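3.2 Small things on big tables 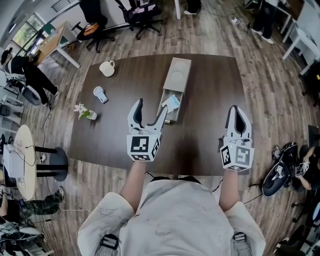 So what do people put away first when a table has only a few things on it? In our sessions it was cloth, nearly every time, and most often it went into the closest thing with a drawer, folded or not.

I had expected the mugs to go first. A mug is easy to pick up, everyone knows where mugs live, and I'd written as much in my notes before we started. But the people we watched treated a mug as something that was allowed to stay. Rokeya Majumder, who ran the second half of the sessions with me, had guessed cloth from the beginning and has been very gracious about it (mostly).

Figure 4. Tabletop with drawer box, mug, small fan and potted flowers. The drawer is out, with a light blue and white cloth in it.

The layout in Figure 4 belongs to what we call the sparse set: one container, one soft item and a few hard ones, spread over a table much bigger than they need. We ran 27 sparse layouts in all. The full set used the same table but packed it until you could hardly find a spot for your elbow, and I'll get to that one in 3.3.

The cloth is where things got interesting for me! Melaniia Kostiuk coded every drawer as "neat," "crumpled" or "won't close," and we argued over the middle category for most of July. A crumpled cloth in an open drawer like the one in Figure 4 was coded as crumpled, whatever the person meant to do with it next. I wanted a fourth code for "still working on it," but Melaniia pointed out - fairly - that we'd be guessing at what was in people's heads. We kept three.

Flowers were the other surprise. Hardly anyone moved a potted sprig more than a hand's width, and when we asked why, we mostly got "it looks nice there." Several people cleared a little space for the pot and then left it alone. The Pretby checklist, which we borrowed for the home visits, files plants under clutter, and I don't think that's right for a table like this. We scored them separately as "display" and left the checklist total as it was, so our numbers can still be compared with the Marchal visits.

Small fans gave us the most trouble. People couldn't agree on where one belongs. Some stood it by the mug as a desk thing, others tried it in the drawer on top of the cloth, and one person carried it around the table twice before setting it back down. I coded all of these under "no fixed home," along with chargers and spare keys. The full codes are in Appendix B.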